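Zolcombe Allotments & Gardens Board > General chat > Bus to the Clistton show, is it worth it?

marrowfat_pete
Posts: 52
Right, the Clistton show. Tustar have put the coach up to a fiver each way. Last year we sat in a lay-by for an hour and got there when the sweet peas were already going brown. Thinking of just driving. Anyone else?

dibber
Wednesday, 7.50
Driving is worse. Parking is in the bottom field and if it rains you're pushed out by a tractor. Coach drops you at the gate. Pay the fiver.

Hyun_B
Coach for me. Cant carry dahlias on my lap in a Fiesta with two kids in the back. Last time I had them in buckets in the hold and lost one head out of the lot. The driver even went slow over the bridge when I asked.

The trick is wet newspaper round the stems and then pack the gaps so nothing rocks. Old jumpers, whatever.

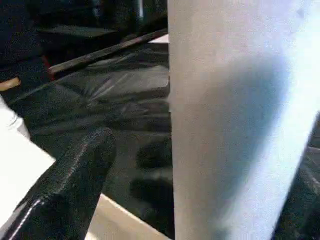
Also get there before ten if you're staging. After that the good end of the bench has gone and you're next to the onions.

Bit-na

marrowfat_pete
What's wrong with next to the onions

Hyun_B
The smell Pete

dibber
Nothing wrong with the onions. Judges walk in from that end so they see you first, when they're still awake.

leeklady
Not sure thats right. They did veg last in April, the spring one, and started from the tea tent. Depends who's judging.

Going back to the bus. My gripe is the return. 5 o'clock is too early, prizes aren't even given out till half four and then its a scramble for your vases. Asked Tustar to make it six and got a letter back about drivers' hours.

marrowfat_pete
Half four?? It was three when I last won anything.

dibber
So not recently then

marrowfat_pete
Cheers

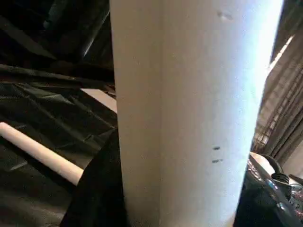
Posted by: KanakoEbihara
Member, Plot 50

Going against the grain, I'd skip both and get the train. Station is a fifteen minute walk, flat all the way, and there's the Kuroda nursery on the corner which does plants for half what they want on the showground. Got my acer there. Still alive.

You can't take big exhibits I know. But if you're only going to look, why sit on a coach.

leeklady
Train is every two hours on that line. Miss it and you're stuck on a platform with no loo.

KanakoEbihara
There is a loo, its round the back by the bikes. Needs a key from the ticket office

leeklady
And the ticket office shuts at one

KanakoEbihara
OK fair.

Hyun_B
Pete are you in or not, I'm ringing Tustar tonight and they want names. I've got me, the kids and dibber so far.

dibber
Aisle seat please. Knee.

marrowfat_pete
Go on then. But if we end up in that lay-by again I'm getting out and walking. Do I pay you or the driver?

Hyun_B
Driver, right money if you can, he never has chnage. Pick up is outside the library same as before.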